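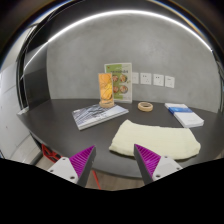 I want to talk about bread proofing, because I finally get it and I'm so happy about it I could run down the street. For years I followed the clock. Recipe says two hours, I wait two hours, I bake a brick. A closed book on a table next to a folded cream towel is pretty much my whole setup these days: something to read while the dough does its thing, and something soft to tuck around the bowl. The rest is learning to look at the dough.

So, a thread on what changed for me this winter. Grab a coffee, it's a long one.

First thing. Dough temperature matters so much more than I thought! I'd been mixing with water straight from the tap in January and then wondering why nothing moved until bedtime. Now I stick a thermometer in the dough after mixing and write the number on a scrap of tape on the bowl. If it's cool, I know I'm in for a long afternoon and I plan around it.

The recipe that got me here is from Mesfin Negash, who teaches a small evening class at the Bulach community kitchen. There were 14 of us in there, all elbow to elbow, and he made every one of us poke every single bowl. Mine felt like a water balloon. My neighbor's felt like a pillow. Same flour, same recipe, mixed at the same time, and hers had been sitting closer to the oven!

What he taught us about the poke test: flour your finger, press in to the first knuckle, and watch. Springs right back, give it more time. Comes back slowly and leaves a little dent, bake it. Stays down like a footprint, you've gone too far and you should make focaccia. (I have made a lot of focaccia.)

He also got me to use a straight-sided jar. You pinch off a bit of dough, drop it in the jar, put a rubber band at the top of it and set it beside the bowl. When the bit in the jar has grown by half, go look at the big dough. A round bowl fools your eye terribly. A small jar can warm up faster than the bowl, so I treat it as a nudge and still poke.

Flour! I was buying whatever was on sale, and switching bags every time meant I was learning a new dough every time. I settled on the bread flour from Filali, the little mill shop out past the rail bridge, and stuck with it for two months straight. I'm not saying theirs is magic. But using one flour over and over let me notice everything else.

My regular loaf, if you want to try it: 500 grams bread flour, 350 grams water, 10 grams salt, 100 grams of bubbly starter. Mix, rest half an hour, then four rounds of stretching and folding with half an hour between them. After that I leave it alone, and leaving it alone is the hardest step on the list by a mile.

Where you put the bowl is a whole subject. I tried the top of the fridge (too warm in my kitchen, went from sleepy to soup), the windowsill (drafty), and the oven with just the light on, which works great right up until somebody preheats it for pizza. I lost a dough that way and a perfectly good plastic lid with it. There's now a sticky note on the oven door.

The winner is the cupboard over the dryer with a towel folded around the sides of the bowl. It doesn't heat anything up, it just slows down the cooling. On a cold day that's been plenty for me.

Someone always asks about the fridge overnight. Yes, do it! Shape the loaf in the evening, cover it well so it doesn't get a skin, and bake it cold in the morning. The flavor gets deeper and the dough is firm enough to score without dragging. I baked one at 6 a.m. before work and the whole hallway smelled like toast. My upstairs neighbor texted me a single question mark.

I've been keeping notes too, in an old Starnel planner I never used for planning. Dough temperature, start time, when I shaped it, how the crumb looked. Half the entries are just "too early, again." Looking back through it, I was underproofing nearly everything from October on. I'd always blamed my oven. Sorry, oven.

Things I still can't do: a decent ear on the crust, baguettes of any kind, and rye. My last rye could have held a door open in a storm. There's a rye evening at Bulach in March and I've already signed up.

If your bread comes out dense and gummy, try this before you buy anything new: same recipe, same flour, and give it an extra 45 minutes before shaping. Poke it every 15. Then tell me how it went, and send pictures of the inside, I love looking at crumb - even the bad ones.

Next loaf has toasted walnuts in it. Shaping it tonight!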